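비미아(Bimia) 공유작업실 시설 안전점검표 및 의견
대상: 본관 1층, 2층, 지하 창고
점검 시기: 5월, 오전 9시 시작
점검자: 라라사티 우이산, 하지크 나수티온
확인: 젬마 엔트위슬
관리번호: 3657

표기: 양호 / 보완 / 불량 / 해당없음
보완은 다음 점검 전까지, 불량은 즉시 조치를 원칙으로 한다. 의견란은 점검자가 현장에서 적은 내용을 정리한 것이며 지난 점검 때 지적된 항목은 (재)로 표시했다.

1. 출입구와 피난 통로

1-1 주 출입문 개폐 상태: 양호
1-2 비상구 앞 적치물: 불량 (재)
의견: 2층 동쪽 비상구 앞에 종이 상자와 접이식 의자가 쌓여 있었다. 지난번에도 같은 자리였다. 점검 중에 지하 창고로 옮겼고, 입주사 잘트우드에 구두로 전달했다. 다음에도 반복되면 서면으로 통지한다.
1-3 유도등 점등: 보완
의견: 1층 복도 끝 유도등이 깜박인다. 점검 버튼을 누르면 꺼진다. 배터리 교체 요청함.
1-4 계단 미끄럼 방지재: 보완
의견: 지하로 내려가는 계단 셋째 단의 테이프가 들떠 있다. 발끝이 걸릴 정도라 임시로 눌러 붙였다. 전체 교체가 낫다.
1-5 방화문 자동 닫힘: 양호
의견: 2층 방화문에 받쳐 둔 고임목은 회수했다.

2. 바닥, 벽, 가구

2-1 타일 파손 및 들뜸: 양호
2-2 벽체 균열, 누수 흔적: 보완
의견: 지하 창고 북쪽 벽 아래에 얼룩이 있다. 크기를 연필로 표시해 두었으니 장마 뒤에 다시 볼 것.
2-3 작업대 다리와 상판 고정: 양호
의견: 상판 모서리를 손으로 눌러 흔들림을 확인했다. 1층은 이상 없음.

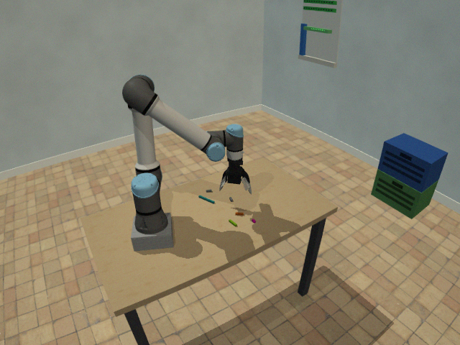 2-4 선반 벽체 고정: 불량
의견: 지하 창고의 높은 선반 한 곳에서 앵커가 빠져 있다. 위 칸의 페인트 통을 모두 내리고 접근 금지 띠를 둘렀다. 위자야 설비에 수리를 의뢰했으며 수리 전까지 사용하지 않는다.
2-5 의자 바퀴 및 등받이: 보완
의견: 등받이가 뒤로 넘어가는 의자는 복도로 빼고 사용 중지 표를 붙였다. 표를 떼고 다시 가져가지 말 것.

3. 전기

3-1 분전반 문 닫힘, 회로 표기: 보완 (재)
의견: 2층 분전반의 회로 이름이 예전 방 배치 그대로다. 차단기를 내려도 어느 방이 꺼지는지 알 수 없다. 줄레이카 마세두가 새 표를 작성하기로 했다.
3-2 누전차단기 시험: 양호
의견: 시험 버튼으로 전 회로 확인. 시험 전에 각 방에 알렸으나 회의실 한 곳에 전달이 안 되어 항의가 있었다. 다음부터는 전날 게시판에도 붙인다.
3-3 멀티탭 문어발 사용: 불량
의견: 2층 탕비실에서 전기포트와 전자레인지를 멀티탭 하나에 꽂아 쓰고 있었다. 현장에서 분리했다. 전자레인지는 벽 콘센트에 직접 꽂는다.
3-4 전선 피복 손상: 양호
3-5 분전반 앞 공간 확보: 양호

4. 소방

4-1 소화기 압력: 양호
의견: 지하 창고 소화기는 바늘이 녹색 범위 아래쪽에 걸려 있다. 이번에는 양호로 처리하되 다음 점검에서 먼저 볼 것.
4-2 소화기 위치 표지: 보완
의견: 1층 표지가 게시판에 가려 있다. 게시판을 왼쪽으로 옮기면 된다.
4-3 화재감지기: 양호
4-4 스프링클러 아래 적재 높이: 보완
의견: 134호의 서류 상자가 너무 높이 쌓여 있다. 맨 윗줄을 내리도록 안내했다.
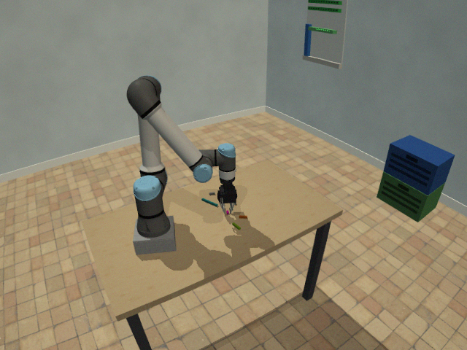

4-5 비상연락망 게시: 불량
의견: 퇴사한 직원의 번호가 그대로 남아 있다. 현재 담당은 자히라 누그로호다. 1층과 2층 모두 교체할 것.

5. 위생과 환기

5-1 환기구 먼지: 보완
의견: 화장실 쪽이 심하다. 덮개를 떼어 물로 씻고 말린 뒤 다시 단다. 사다리 작업은 두 사람이 한다.
5-2 조도: 양호
의견: 작업 구역은 모두 우리 내부 기준인 300럭스를 넘었다. 복도 창가 쪽은 블라인드를 내린 상태에서 쟀다.
5-3 소음: 해당없음
의견: 공조기 가동 중 65데시벨을 넘는다는 민원이 모르카게이트 사무실에서 들어왔으나 점검 시간에는 공조기가 꺼져 있었다. 오후에 따로 측정한다.
5-4 구급함: 보완
의견: 소독약 사용기한 지남. 밴드와 거즈는 충분하다. 구급함 열쇠는 없애고 걸쇠만 남기자는 의견이 있었고 점검자도 동의한다.
5-5 온수기 온도 표시: 양호

6. 조치 담당

선반 앵커 수리: 하지크 나수티온. 위자야 설비 방문 때 입회.
유도등 배터리, 계단 테이프: 라라사티 우이산
분전반 회로표: 줄레이카 마세두
비상연락망 교체: 자히라 누그로호
구급함 보충: 젬마 엔트위슬. 영수증은 시설비로 처리.

확인자 의견: 비상구 앞 적치물과 회로표는 두 번째 지적이다. 두 건은 조치가 끝나면 관리실에 바로 알려 주기 바란다. 선반은 수리 후 빈 상태에서 먼저 당겨 보고 물건을 올린다. 공조기 소음 측정값은 이 점검표 뒤에 붙인다.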